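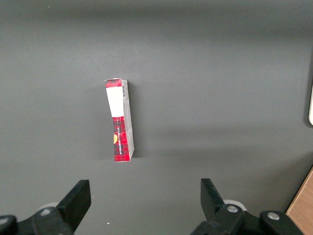
Small cardboard box on a dark gray tabletop, white label area at the top.

# District lookup returns the wrong seat for Gestdale addresses

**Project:** Jumix (public "who represents me" lookup)
**Area:** boundary data, redistricting import
**Status:** fixed on live, one follow-up open
**Priority:** high – the voter registration deadline is in October

## Report

First off, the new address search is a joy to use! It's so much faster than the old one, and people at our registration table keep asking where they can find it at home.

We did hit one problem though. Addresses on the east side of Gestdale come back as state House District 309. Under the map adopted this year they should be in 312. The congressional district is right and the county commission seat is right, so it's only the state House layer that looks off.

Steps:

1. Open the lookup and type any street address east of the creek in Gestdale.
2. Pick the suggestion from the list.
3. Look at the "State House" card.

Expected: 312
Got: 309

Same result in two browsers, and on a phone.

## Log

**Thursday, 9:15 am** – Reproduced on the first try, thank you for such clear steps. Checked the west side as well and those addresses are correct (they stay in 309 under both maps, so they wouldn't show the problem either way).

**9:40 am** – Looked at the import. The new House file did load, and the district shapes on the map page match the adopted plan. So the map is right and the lookup is wrong, which I find really interesting! They ought to be reading the same table.

**10:20 am** – They aren't. The map page reads the shapes directly. The lookup goes through Imia, our address matcher, and Imia keeps its own list of precinct-to-district pairs so it doesn't have to test every address against every shape. That list was last built from the old plan.

**10:35 am** – Tried a plain rebuild of the list:

```
imia rebuild --layer state_house
```

It stopped partway with this:

```
ERROR precinct URQUHART-2 matches more than one district
rebuild cancelled, keeping previous list
```

And there's our culprit. The Urquhart 2 precinct is split by the new line, and Imia throws out the whole list when it finds a split. The nightly job has been failing the same way and going back to the old pairs without sending an alert.

**11:50 am** – Turned on the split precinct option. Split precincts now skip the list and get checked against the shapes, and everything else still uses the fast path.

```
imia rebuild --layer state_house --allow-split
```

Finished clean on the test server. Ran 60 sample addresses from both sides of the creek, plus 10 right along the new line in Urquhart. All of them agree with the adopted map!

**1:30 pm** – Pushed to live and cleared the saved results. If you still see 309 on the east side, reload the page once.

## Reply from reporter

Just tried it with our whole list of test streets and every one says 312. Love it! The Urquhart ones take maybe a second longer, no trouble at all.

## Still to do

- [x] Rebuild state House list with splits allowed
- [x] Clear saved results on live
- [x] Rerun the state Senate layer the same way (no split precincts there, passed)
- [ ] Make the nightly job send an alert when a rebuild is cancelled

Leaving this open until the alert is in.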